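Chapter 6
Hand-Held Gripper Kits: Assessing a Product on Offer

Learning aims

After working through this chapter, students should be able to read a supplier's offer for a hand-held gripper kit, set up a fair trial at an ordinary desk, and write a short recommendation to a purchasing department. Familiarity with the terms introduced in Chapter 5 (finger, pad, link, opening width) is assumed.

6.1 The kit and the offer

The product studied throughout this chapter is the Larkau hand-held gripper kit, supplied by Brullaler. It is sold to firms and colleges that wish to record handling tasks carried out by a person, so that the recordings may later be used to prepare a robot arm for the same tasks. The operator holds the tool, brings the two fingers to the object and closes them. A camera carried on the tool records the work from close by.

The standard set is priced at 3256 and the basic set at 1895, both before delivery. The difference lies mainly in the spare pads, the carrying case and the period of support. Purchasers frequently compare the two prices without comparing the contents, and Exercise 6.1 returns to this point.

The first trial task in the supplier's handbook is the side grip on an upright container. The fingers are brought level with the upper part of the object and closed until both pads bear evenly on its sides.
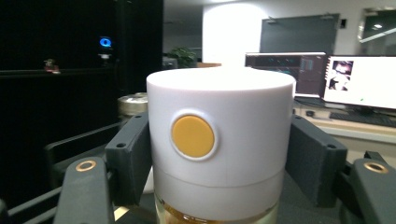

A side grip of this kind places modest demands on the tool but considerable demands on the operator. If one finger arrives before the other, the object is pushed across the desk, and the recording shows a correction that the robot will afterwards repeat. The handbook advises a slow approach and a pause before closing. Students should note whether a supplier gives such advice in the printed material or leaves it to a training visit charged separately.

6.2 The place of work

Suppliers' demonstrations are commonly held in a prepared room. A purchaser learns more from a trial at a desk already in daily use, with its usual furniture and screens nearby. Light changes, chairs are moved, and upright parts of a stand or frame must be worked around. The Wastport trial, from which the material in this chapter is drawn, was arranged on that principle. Operators were asked to work at desk height with the fingers open, passing close to fixed parts without touching them.
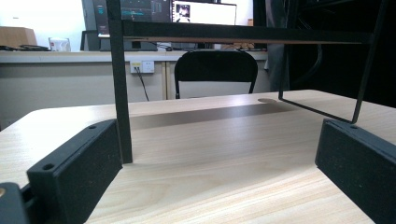
Dizon took a different view in its response to the trial report, arguing that an everyday desk makes it hard to compare one kit with another, and that a purchaser "should first see what the tool can do under good conditions, and only then what it does under poor ones". The objection has merit. Where two kits are under review, the same tasks should be carried out in both settings and the results kept apart.

6.3 Terms of service

The support agreement covers repair of the fingers and links for 2 years. Pads are treated as wearing parts and are excluded. A replacement tool is lent for up to 70 days while a repair is in hand, provided that the fault is reported in writing. Revised terms take effect in October, and readers using this chapter for a live purchase should ask for the current sheet.

Three matters deserve attention before any agreement is signed: who pays for carriage, who owns the recordings made during a trial, and whether a finger may be changed by the operator without loss of cover.

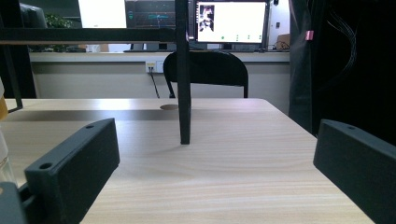
Figure 6.3 The open gripper at the desk, with an upright post between the fingers.

Exercise 6.1 Draw up a table of the two sets on offer, listing the contents of each and the period of support. State which you would recommend to a small college.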